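Search this blog... Go

The paper bird in the window

Posted by Severino Peñalver

Since I moved to Saltcombe I walk every morning along the same street to the bus, and I know its shop windows better than I know my neighbors. There is one I like the most. It belongs to a small shop for paper and bookbinding, called Prieto, and the man who owns it, Marcelino Prieto, changes the window when he feels like it. Sometimes it stays the same for months and the sun makes the colors pale.

Last week it was changed. Now there is a big bird made of old maps, hanging on threads, with the wings open from one side of the glass to the other. I stood there so long that I lost my bus. The next one came after 20 minutes, so I went in and asked about the bird.

Marcelino told me that he folded the feathers at home in the evenings, with the radio on. The maps came from a school in Godthorpe that was closing its geography room. He made a first bird which was too heavy, and the neck came down in the night. For the second one he used a thinner glue and left the body hollow. If you look from below, you can read the names of rivers inside it. I could find the Danube, which made me happy, I don't know exactly why.
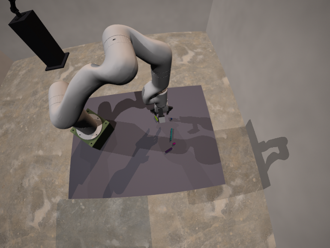
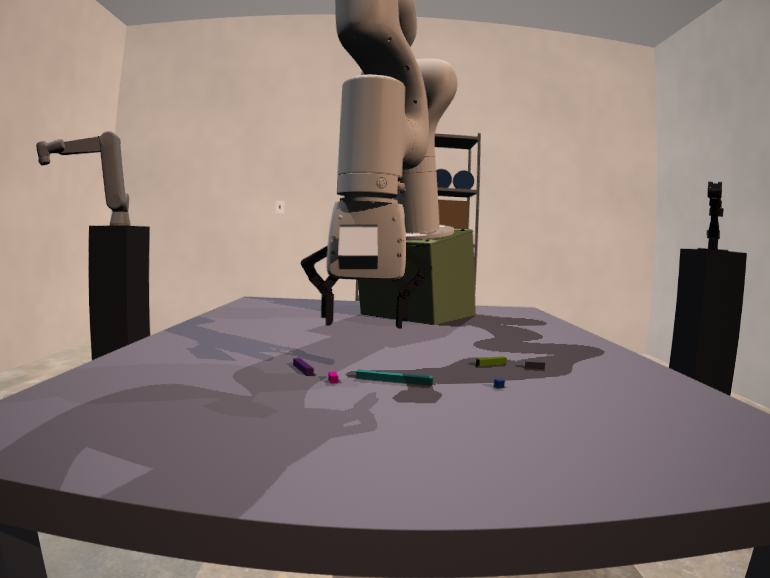 I asked him if the bird is for sale, and he looked at me like I had asked to buy his door. Then he said that he will take it down in December, when the window must be for the cards and the wrapping paper, and after that we can talk. I did not ask the price. My apartment has low ceilings and I would have to walk around it with my head down.

What I like in this kind of work is that it is made for people who are on the way to somewhere else. In a gallery I feel that I have to understand something. On the street I can be with my shopping bag, look for a moment and go on. On Saturday I saw a girl of maybe 7 who was trying to stand on one leg with her arms out, the same as the bird, and her father was waiting with great patience and two melons.

I also tried to fold one feather by myself. Marcelino gave me a piece of map and showed me the way three times: first a long fold in the middle, then the small cuts on the side, then you curl it on the back of a knife. Mine looks more like a leaf. I keep it in the book I am reading now.

There is another window I want to write about, the one of the tailor on Rirnport Road, with the buttons sewn on a gray curtain like stars. But the light there is bad in the afternoon and I always pass too late. Maybe I will go on my free day, if it does not rain.

The shop is open until six, and the lamp behind the bird stays on after closing. I think it is better in the evening.

Print this post | E-mail this to a friend

3 comments | 2 shares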